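Colour and Light, Week 4
Why nearby colours change each other
Handout to go with the lecture. Tutor: Piret Venckus

Bring this sheet to the seminar, along with your grey card and the small tin of gouache.

Last week we mixed paints. This week no paint gets mixed at all, and the colours are going to move about anyway, and I still find this one of the most exciting things in the whole course!

Simultaneous contrast

Cut two squares from the same sheet of middle grey. Lay one on black paper and the other on white. The square on black looks paler, and the one on white looks darker, although you cut them both from one sheet five minutes ago and know perfectly well that they match. Knowing doesn't help. Slide them together until they touch and the difference melts away.

The same thing happens with hue. Put a neutral grey on strong red and it leans a little towards green. Put it on orange and it leans towards blue. The surrounding colour pushes its neighbour towards its own opposite, and the push is strongest when the two are close in lightness (do try this with several greys, the effect can be startling or barely there).

After-images

Stare at a patch of bright green for 20 seconds, then look at a blank wall. The pinkish ghost you see comes from your own eye, which has grown used to green and answers less strongly to it for a while. People often muddle this with contrast. Contrast happens at once, side by side; an after-image needs time.

Edges

Soft edges weaken contrast and hard edges sharpen it. Watercolour painters use this constantly. Let a wash bleed into its neighbour and the two colours settle down together, but leave a crisp dry line and each one speaks up.

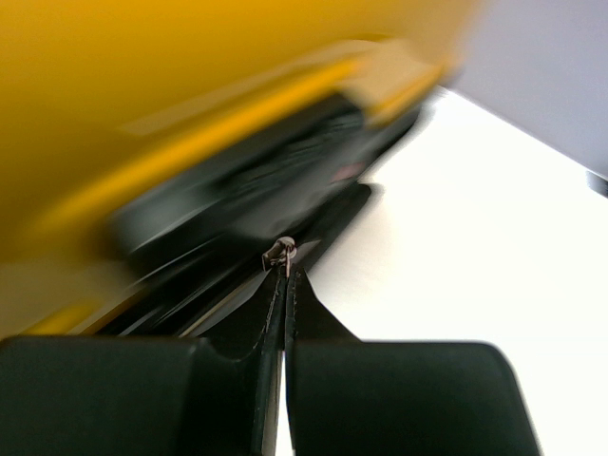 Yellow is the best colour for learning about all this, as it has so little room to move. Darken most hues and they keep their name: dark blue is still blue. Darken yellow and very soon you are calling it olive or brown. It also carries further than its size would suggest, and a big yellow shape with its outline blurred away, next to bright white and a pale lavender-grey, still grabs the eye first. Yellow and violet sit opposite each other on the painter's wheel, so even a greyed violet like that one gets a lift from the company.

For the seminar

Paint one yellow square on four grounds: white, black, violet and a green of your choice. Use the same mix throughout. Write a line under each saying what the yellow seems to have become.

Oana Oprea's notes on mixing greys are in the course folder, pages 11 onwards. Seminar is in room 241.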